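Speaker notes: "Small Parts, Open Shelves"
Brornwood storage and workshop evening, Monday, 40 minutes with questions

Welcome everybody, and thank Hidayah Yusof for the invitation (and for the tea, if it's come out by then). Say how nice it is to see so many people on a Monday night who want to hear about shelving. I do love shelving, and I'll try to keep to time.

Start with the old room at Prerley, where I learned all this the hard way. Every little part went into a deep drawer, 18 drawers in all, and you had to open most of them to find one felt pad. Pause here, somebody always laughs, usually somebody with a drawer like that at home.

Then the move to open shelves, and on to the pictures. Let them run through slowly, and take a drink of water.

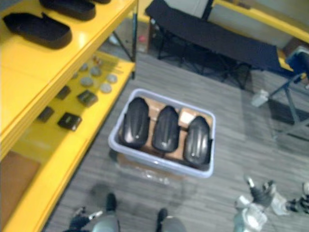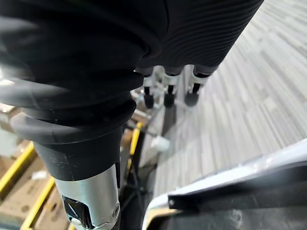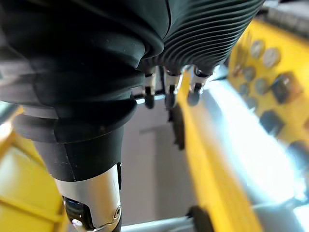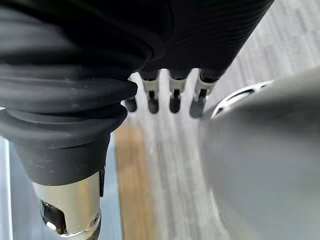 Photos: Sugeng Mandagi / Ginting

Go back to the first one and leave it up while talking. Yellow metal shelving, and I'm very fond of that yellow, it cheers up a gray carpet no end! Point to the black foam pieces on the top shelf. Light, awkward shapes like these do well up high, with one laid where you can see the whole of it.

Middle shelf next: the gray discs and the little black blocks. They're spread out a bit, and I don't mind that while a job is going on, but at the end of the day I'd want each kind in its own shallow tray. Mention the Ganer trays we tried, and that the first 2 were too deep (tell the story of the lost washers only if there's time).

Now the bin on the floor, my favorite part. Three glossy black shells side by side, with brown cardboard between and beneath them. Shiny plastic scuffs if it rubs, and a piece of cardboard cut from an old box costs nothing. Ask for a show of hands, who saves their boxes? Then confess to the pile in my garage.

A word on labels. Big letters, plain words, on the shelf edge as well as on the tray, so a tray that wanders off can find its way home. Sugeng likes a number too, and we've argued over it happily since February.

If there's a question about cost, say that 100 dollars went a long way for us, mostly on trays. If there's a question about dust, admit that open shelves do collect it, and pass round the soft brush.

Leave the sample dividers on the front table for people to handle. Remind them the scissors belong to the hall.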